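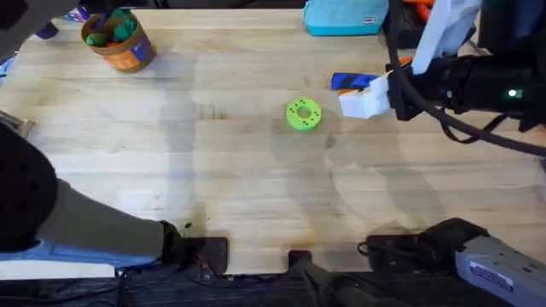

Stop timing them. That's my whole argument and if you're in a rush (I am, it's Monday, I've got yard duty) you can quit reading now.

For anyone still here. I help run the robotics club at Tostatdale, the after-school one, two arms on a bench and whoever turns up. We've been in the Skudow league since it started taking school teams. And this year the league rules changed so that speed is worth more than anything else on the sheet. Table clearing, sorting, the handover task, all of it. Finish fast, get points. Finish properly but slow, get a pat on the head.

I think it's a bad rule and I think it's making our kids worse at the thing they signed up for.

Last season the clearing task was scored out of 100 and most of that was for what ended up where. Did the pouch go in the bin. Did the container stay upright. We got 91 and the kids were over the moon. They'd earned it, too - weeks of fiddling with how the gripper comes down on soft stuff, because fabric folds away from you and a flat ring doesn't. Yu-na Yeom filled half an exercise book on rings alone. Grab the rim or put one finger through the hole? She had opinions. She still has opinions.

This season, same kids, same arms, same bench with the same water stains on it. First practice under the new sheet, they stopped arguing about the ring. They just swiped at it. If it went, it went. If it skidded off somewhere, reset, go again, the clock's running.

You can see why. They're not lazy, they can read a scoring sheet better than I can. A dropped item costs 3 points now. A slow run costs far more than that. So you drop stuff. Anybody would.

Nam-gil Bang coaches the Produs team and he disagrees with me, loudly, in car parks. His case goes like this. Speed is honest. A stopwatch doesn't care if the judge likes your school. Under the old sheet you had adults squinting at a container and deciding if it was "substantially upright", and parents squinting at the adults. Plus slow runs are boring to watch and boring runs don't bring in new kids, and his club was down to 8 members a while back and nearly folded. I take that seriously. I've sat through a run where an arm hung over a table doing nothing for so long that somebody's little brother fell asleep on the floor.

Fine. Have a time limit then. Everybody gets the same number of minutes, and what counts is the state of the table when the buzzer goes. You still get the stopwatch, you still get an end to the day. What you don't get is a reward for slamming through it with half the things on the floor.

And the judging complaint, that's a problem with how the sheet was written. So write it better. Upright or tipped. In the bin or out. Lesia Kravchuk did exactly this for our own practice sheet, one page, yes or no all the way down, and there's been one argument over it and it was with me. I lost.

The other thing I hear is that real robots have to be quick. Do they? Some do, I suppose. But these are two arms sharing one small table and both can reach the middle of it. The hard bit, the intresting bit, is getting them not to bash each other. When do you send the second one in. What does the first one do while it waits, and where does it park so the other has room. You can have a really good hour with a group of thirteen year olds on that question and a marker pen. Under the speed rule the clever answer is to fold one arm out of the way and never use it. Two teams did that at the last meet. One of them won. With an arm they'd spent all year's fundraising on, sitting there.

I don't blame them either, to be clear. I blame the sheet.

Ok-hee Chae on the league side told me the numbers back the change, entries are up, and maybe they are. I'd like to know how many of those kids are still coming in March. Ours have started treating practice like a chore - in, run, swear quietly, run, out. Seon-mi Ryu, who used to stay back till I was jingling the keys at her, asked if she could move to the build group instead because "driving's just going fast now." She wrote the best pick routine we've ever had. Slow as a wet week. Scored 95 on our sheet at practice and would come near the bottom on theirs.

That's the one that got under my skin, if you want to know why I'm writing this in a lunch hour and not marking.

So what I'd like. Put placement back on top. Cap the time, same for everybody. Give something, anything, for using both arms when you've brought both arms. And ask the kids before the next rewrite, becuase they'll tell you straight off which bits of a rule they're going to game. They told me in the first ten minutes.

Coaches' meeting is at 4 pm, in the Kılıçarslan room upstairs. I've put it on the agenda. Nam-gil, I know you're reading this, bring your stopwatch.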